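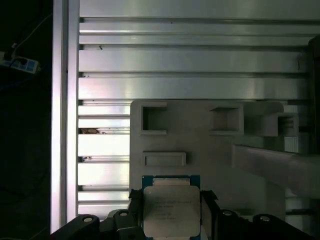
The chip, the beige fixture and the slotted plate, from the wrist.

Search stories Enter keyword Go

The Ninety-One

The paper said 91 percent. Luminița Hodoroagă had read that number so often that it had stopped looking like a number and started to look like a name, somebody's rude uncle who had to be invited to everything.

She had been sent to Folcombe to repeat the result. Kulkarni's group had published it in February: one arm, one wrist camera, a processor picked up and set into a pocket, and a policy trained on 3,000 demonstrations that could do it 91 times in a hundred. Cosum wanted to license the method. Before it paid, Cosum wanted someone without a stake in it to sit in the room and watch.

"You'll see," said Jodlow, who ran the bench. He started the arm.

On the monitor the processor hung between the black fingers, its metal lid dull and a bit scuffed. Behind it was the printed fixture with its square pockets. The arm went down, paused, shifted a hair to the left, and went down again. The chip dropped in.

"There," said Jodlow.

"What was the pause?"

"It's correcting. It learned to correct."

She wrote down *pause* and asked him to run it again.

By evening she had a column of marks that came out close to the paper. This annoyed her. She had come expecting to be lied to, and she was good at that kind of work. She went back to the hotel and read the methods section in the bath, holding the pages up out of the water.

It was on the fourth page. A trial began, the paper said, "once a stable grasp had been established." She read it again. She thought about Jodlow's hand, which had gone to the keyboard four or five times that afternoon while he talked about parking.

In the morning she stood on his side of the desk.

The fingers closed on the chip a little high. Jodlow's hand moved.

"What does that key do?"

"Resets the episode."

"Does it count as a failure?"

"It hasn't started yet. You can't fail something that hasn't started." He said it kindly. She could tell he had said it before, maybe to himself. "If the grasp is bad, you're testing the grasp. The paper's about insertion."

"The title says 'pick and place.'"

"The title was Kulkarni's."

She pulled a chair over. "Let's do it without the key."

He looked at the arm for a while. Then he took his hand off the desk and put it in his pocket, where it seemed to have trouble keeping still.

They ran all day. When the grasp was good, the thing was lovely to watch, she had to give it that. It felt its way over the edge of the pocket and let go at the right moment. When the grasp was bad, it did exactly the same thing, just as calmly, and set the chip down on the rim and opened its fingers and went home. It had never been shown what a bad grasp looked like. All of those had been reset.

At 5 Jodlow turned off the lamp. "So what do you get?"

She told him. He nodded at each part of it.

"That's still not bad," he said.

"No. I'd have believed that one."

"Cosum wouldn't have called about that one."

She packed her notebook. In the hall she could hear him start the arm again in the dark room, the small whine going down, then stopping, then going down. She waited for the sound of the key. She stood there longer than she meant to, with her coat half on, and then the elevator came.

Contact the editors | © August 2021 | Back to top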